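Visit to the Prustisel writing collection, Cullanbridge
4 June 2019

The Prustisel collection takes up two floors of a former school in Cullanbridge. It holds 3,322 items, nearly all of them to do with signs that stand for a word or an idea without spelling out a sound. Our group was shown around by Nosipho Gumede, who has run the catalog since February.

We began upstairs with the tally marks and trade signs. Merchants' marks fill four cabinets, and 269 of them have been matched to a known owner. The rest are filed by shape – crosses, forks, circles and so on. I had hoped to see the Kruger rubbings, but they were out for repair.

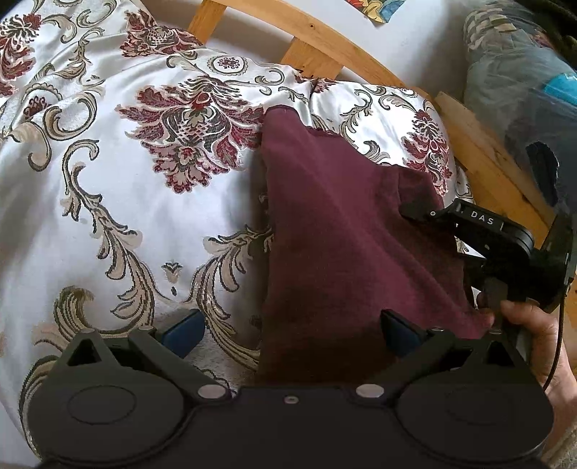 The ground floor is given over to public signs from the last century. Gumede spent most of her time on a set made by the Zasico print shop for railroad stations. The sign for "waiting room" was redrawn several times, first as a bench, then as a clock, then as a seated figure beside a clock. Drafts of each are in the drawers and can be handled on request.

One room covers numerals and math signs. The labels are short and some of the older ones are hard to read. A reading list of 465 titles is kept at the desk, with copies for visitors.

The tour ran a little over two hours. Groups need to book ahead, and bags go in the lockers by the side door.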